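Search this site Search Go Menu

She left the hotel kitchen and now she teaches people to cook for one

Jul 9, 2026
By the food pages writer, Onlow

The woman I came to meet does not want her name in this article. She says that in Fledton everybody knows who she is, and outside Fledton it makes no difference. For two years she has given a cooking class in the upper room of the old library, for people who live alone and have stopped cooking. I am not a cook myself, and I have lived alone since I moved to this country, so I had my own interest in the visit.

We sat by the window with a pot of tea. She is a tall person with a low voice, and she thinks before she answers. I asked how it started.

"With my father," she said. "My mother died in February, and when I came to see him in spring he was eating biscuits. Biscuits and soup from the tin, cold. I asked why he didn't warm it. He told me it was not worth making a pan dirty for one man."

This sentence stayed with her. At that time she was working in the kitchen of a big hotel, where on a Saturday they could send out 100 dinners. She knew how to feed a wedding. She did not know how to help one person who had lost the wish to eat. She moved back to Fledton the same year, and the class began with her father and two of his neighbours.

I wanted to know what is so different in cooking for one. To me it looked only like a matter of dividing. She shook her head strongly.

"You cannot divide an egg by four," she said. "You cannot buy a quarter of a cabbage, or you can, but it is dry on the cut side and costs nearly the same. The recipe books are written for families. A person alone reads 'serves six' and closes the book. So first I teach shopping. We spend the whole first evening on shopping and some people are angry, they came with an apron."

Her shopping rules are few. Bread goes in the freezer on the day it is bought, already sliced. Onions, carrots and potatoes are bought loose. One piece of cheese, a hard one. She is against the big offers, where you get the second bag for half the price, and she spoke about them for longer than I can print.

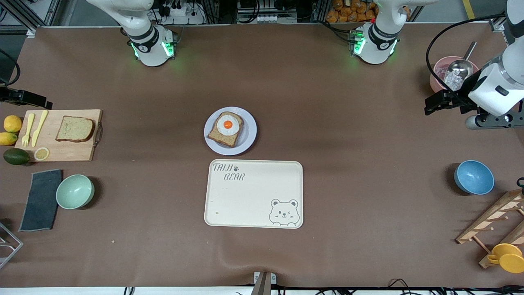 The second evening is about heat, and she considers it the most difficult of the course. Most people who cook seldom, she told me, have the ring turned up too high from the first minute to the last. They are hungry and they want it to be finished. Then the outside is brown and the middle is raw, and they decide they have no talent. She gives them one small pan and a piece of butter and lets them listen to it. Nobody is permitted to speak while the butter melts, and I am told this is harder for the men. The supper for that evening is always the same, a fried egg on a slice of whole-grain toast, on a plain round plate, and she doesn't care if the white has an uneven edge as long as the yolk is bright. "Some of them had not made a hot meal in months," she said. "They sit down with it and they are quiet. I don't say anything either. I wash the pan."

I asked if an egg on toast is really a dinner. She looked at me as if I had said something about her family.

"If you sit at a table, it is dinner. If you stand at the sink it is only food."

This matter of sitting is important for her. In the class everybody must sit to eat what they made, with a fork and a knife, even when it is a small thing. She asks them to do the same at home for one week and to tell her afterwards how it was. Many do it only half. One man confessed that he sat down but with the television, and she accepted this.

From the third evening they cook more seriously. There are lentils, a chicken leg with rice in one pot, a fish in paper, and two dishes she learnt from colleagues in the hotel kitchen. They had their own names for them, bakilana and pididura, and she has kept these, although she is not certain how they should be spelled. Bakilana, as she makes it, is beans stewed with tomato and a good amount of black pepper. Pididura is a thick pancake of potato and leek, turned once. Both can be made in a small pan and both are better on the next day. People in Fledton now ask each other for pididura in the street, she said, and this made her laugh for the first time in our talk.

Money is a question. The course costs little for those who come, and the town gave 2,000 pounds to begin with, for pans, knives and a second cooker. This is now spent. She pays for the oil and the spices herself, and the rest comes from a box by the door. I asked if she is worried. She answered that she worried more in the hotel, where there was plenty of money and no one sat down.

Did she ever think to go back? She took a long time with this.

"I miss the noise," she said at last. "In a large kitchen you are carried by the others. When you are tired, the person next to you is not tired. Alone it is only you. But this is exactly how it is for my pupils, so perhaps it is good that I know it."

Her father still comes, though he has done the course more times than anybody. He is not a good pupil. He salts too early and he will not use the lid. But he buys his own onions, and when she telephones him in the evening he sometimes says he cannot talk, he has something on the stove.

Before I left she asked me what I had at home for my supper. I had to say that I had half a lemon and some yoghurt. She wrote me a short list on the back of an envelope. Bread, eggs, one leek, three potatoes. I bought everything on it at the shop near Onlow station, except for the leek, which they didn't have.

The next course in Fledton starts after the summer. Places can be asked for at the library desk.

Comments (4)

leekandlid
I did this course last winter. The butter evening is all true. I still turn my radio off when I fry something.

Marrow Hill
Would like the potato pancake recipe please. Do you squeeze the potato first or not?

leekandlid
@Marrow Hill yes, squeeze in a tea towel, and squeeze again. Leek very thin.

onlow_reader
Disagree about the second bag for half price. I split them with my sister and it saves us a lot. Otherwise nice article.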